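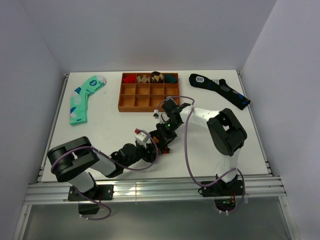

Stistotow

Has anyone had sock-sorting arms put in at their place, and did the jobs survive?

I work in the returns room at Whiteley, the Bristport site. We take in socks and other small knitwear that shops send back, check them, fold them and tray them up for repacking. It has been done by hand at benches since the place opened in 1994, and I've been on the benches for 19 years, so you can guess which side I'm coming from.

Management have now brought in a two-armed bench from a firm called Prullison. It works over a white table with a wooden tray of twelve compartments, same idea as ours, one folded sock to a compartment. When I took the picture the back row had socks in and the other two rows were empty, with one sock lying either side of the tray. We've been told it's "here to help" and that there are "no plans at present" regarding headcount. I have heard "at present" before.

What I want to know from people who have lived with one:

Does it do the whole job or only the easy bit? Ours gets its socks laid out flat and one at a time. Real returns come in a sack, inside out, some with the label hanging off and some that have plainly been worn.

Who ends up feeding it? I have a nasty feeling the answer is me.

Did your targets change?

Posted 2 October 2025

3 replies

Reply 1 (marked helpful by 17 people)

We had arms put in on gloves, different maker. I'll take your points in order.

It did the easy bit. Anything laid out properly it could pick up and put in a slot. Anything twisted or stuck to the next one went in a reject bin, and a person emptied the reject bin. Checking for holes and stains stayed with us all along. If your lot are saying the machine will inspect as well, ask to see it do a full sack from your own returns, picked by you and not by the firm.

Yes, you will feed it. Two of our benches turned into "preparation", meaning you flatten things out and put them where the arm likes them. It's lighter on the wrists, I'll give it that. It is also a lot duller, and you can't chat because you're working to its pace. People who had been proud of being quick went off it fast.

On targets, ours went up the January after. The figure was set from a good run with the supplier's engineer standing next to it. Get it in writing now how the target will be worked out, and whether stoppages count against the shift. Ours did for months until somebody complained properly.

Nobody was sacked. Four people left and weren't replaced, so the numbers came down all the same. Keep an eye on that, because it never gets announced.

Reply 2

cant stop progress mate. they said the same about tills

Reply 3

I'm on the maintenance side so I'll be a bit kinder to it, though not by much.

Look at the cables. On yours there are purple ones looping over the arms and more hanging down below the rail at the front. That might be fine for a trial. I'd still ask whether they stay like that once it's running every shift with people leaning in to clear jams. Ask as well who is allowed to reach in, what has to be switched off first and where the stop button is. If the answer is "just be careful", go to your safety rep.

The other thing is pairs. Filling a tray with single socks is one job and matching them is another, and in my experience it's the matching that takes the time. Find out whether it's meant to do that. If it isn't, somebody still has to go through the lot afterwards, and I would want to know whose hours that comes out of.

I don't agree with reply 1 that it's always duller. Two of our packers got trained up to look after the machines and they're on better money. But the training was offered once, at short notice, on the early shift, so anyone with school runs missed out. Ask for it before it's offered.

Comment from Stistotow

Thanks, 1 and 3. I asked about the full sack this morning and was told it was "a later phase". I've asked for the target thing in writing, no answer so far. Will ask about pairs next.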